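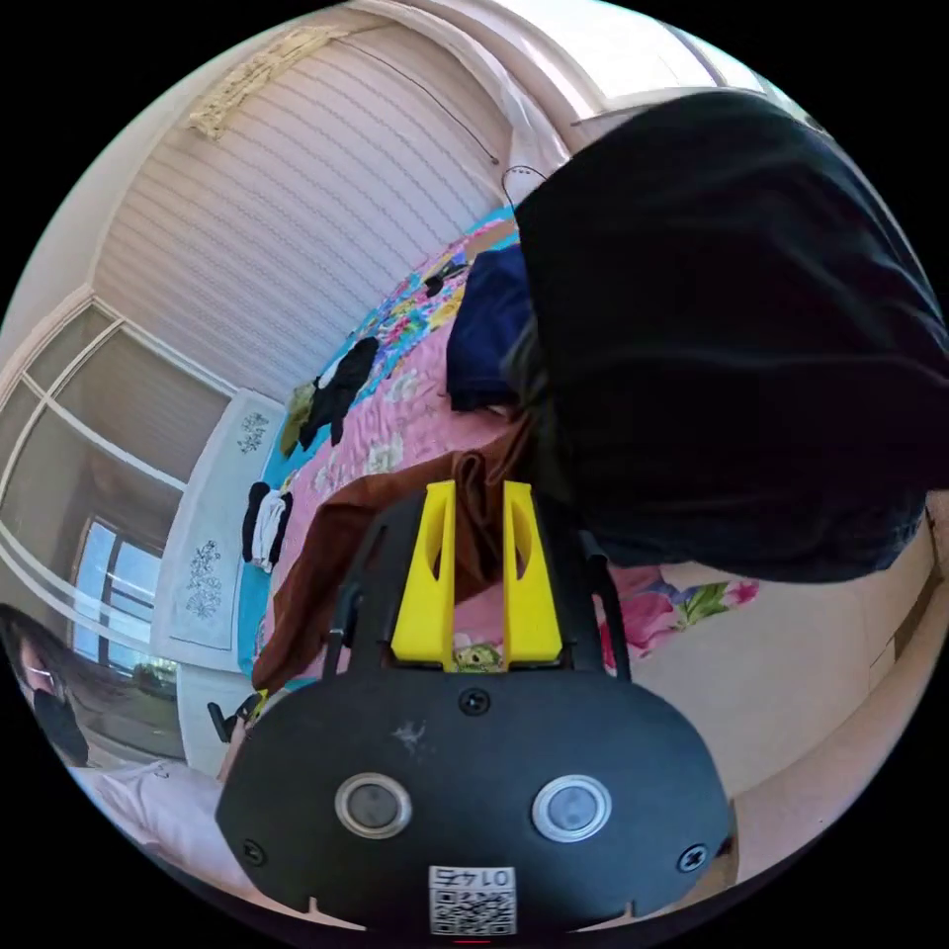 A pink floral quilt with a flowered turquoise border, and a brown cloth spread over the bed.

Last updated: 2 days ago

October 11, 2020
By Vira Semeniuk, Clisteo Press Office

Clisteo Opens Quilt and Blanket Repair Service in Vongate

VONGATE -- Clisteo, the household textile repair company, has opened a mail-in and walk-in repair service for quilts, blankets and bedspreads at its workshop on Enarik Street. The service takes bedding of any age and any maker, including handmade pieces.

Clisteo has repaired curtains, table linens and upholstery covers at the Vongate workshop for years. Bedding was turned away until now, as the older cutting tables were too short to lay a full-size quilt flat. The company moved into the unit next door in March and put in two long tables and a second washing room.

"We kept a list of people who called us with a torn quilt and had to be told no," said Vira Semeniuk, who heads the press office and also runs the front counter. "When the list reached 51 names we started pricing tables."

Customers on that list have been contacted and will have their pieces looked at first.

What the service covers

The workshop will mend split seams, replace worn binding and borders, patch holes and restitch quilting that has come undone. It will also replace batting in quilts where the filling has shifted or clumped, provided the top and back are sound enough to be opened and closed again. Blankets with satin edging can be rebound in a close color match.

Electric blankets, feather duvets and weighted blankets are not accepted. Pieces with mold should not be sent in. Customers who are unsure can call before packing anything.

Borders and bindings are the most common request. The edge of a quilt is pulled, tucked and folded more than any other part, and it often wears through while the middle is still in good shape. Where the original fabric can't be matched, the workshop will send two or three swatches by mail for the customer to choose from. No cutting is done until the customer has picked one and signed the estimate.

How it works

Every piece is checked on arrival and given a written estimate. The estimate is free. If the customer decides against the repair, the piece is returned unmended and the customer pays return postage only.

Small repairs such as a single seam or patch will be ready in three weeks. Full rebinding and batting replacement take longer, and the estimate will give a date. Bedding should be washed or aired before it is sent. If that isn't possible -- some older quilts won't stand a machine wash -- the workshop can hand wash the piece for an added charge.

For walk-in customers, the counter is taking appointments, with one household inside at a time. Masks are required. A drop-off bin by the side door is open during working hours for anyone who would like to leave a bagged piece without coming in. Bags should have a name and phone number inside as well as on the outside.

Fabric wanted

Clisteo is also asking for cotton fabric to use in repairs. Printed cottons from older sheets and dress lengths are useful, florals above all, even in narrow strips. Pieces should be clean and free of stains. Bhuiyan Fabrics, on the same block, has already given 100 yards of discontinued prints and will accept donations at its own counter on the workshop's behalf.

Donated fabric is sorted by color and weight and kept for bedding repairs. It is not resold.

The repair service is open now. Estimate forms are available at the Clisteo counter and at Bhuiyan Fabrics, and can be mailed on request. Press inquiries should be addressed to Vira Semeniuk at the Clisteo Press Office, Enarik Street, Vongate.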